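The first thing Wanda Wojcik does in the morning is wipe the finger pads. Lint gets into the texture, and a pad with lint on it lets go of a glass sooner than a clean one. After that she checks the clock on each recorder, writes the offset in a notebook, and starts picking things up.

Wojcik runs collection at Ditico, a small company in Noltalstead that is trying to teach a robot arm to do ordinary kitchen and storeroom work. The arm itself is in another building. What her team produces is examples: one person, one hand-held gripper, one short task from start to finish. A good collector gets through about 50 an hour when the task is simple. Folding a dish towel is not simple, and the rate drops to 17.

The work has a rhythm that outsiders find dull and collectors mostly like. You reset the objects, say the task name out loud, do it, and stop. Then you move everything a few inches and do it again. New people tend to go too fast. They also look away once their hands know the job, and then the head camera records a wall.
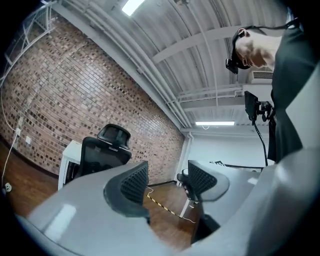 Why not let the robot practice on its own?

It can, later on, but a system that starts from nothing spends most of its time dropping things. Human examples give it a decent first guess, and practice is used to clean up what's left.

Ditico tried a different approach first, steering the arm from across the room with a pair of joysticks. Operators needed 2 weeks of training and still moved like they were wearing oven mitts. In August the company switched most of its collection to the hand-held tool, which a new hire can use before lunch.

The switch brought its own trouble. A person's wrist bends in ways the arm can't follow, so a share of every day's work gets thrown out by a program called Wavach, which checks each motion against the arm's limits. Wojcik posts the rejects by the coffee machine, without names.

"You learn to keep your elbow down," she said. "My shoulder was sore for a month."

The plan is to have the arm stocking shelves for a paying customer by 2030. Wojcik doesn't talk much about that. She has drawers to do this week — shallow ones, with the handles that stick — and then the deep ones.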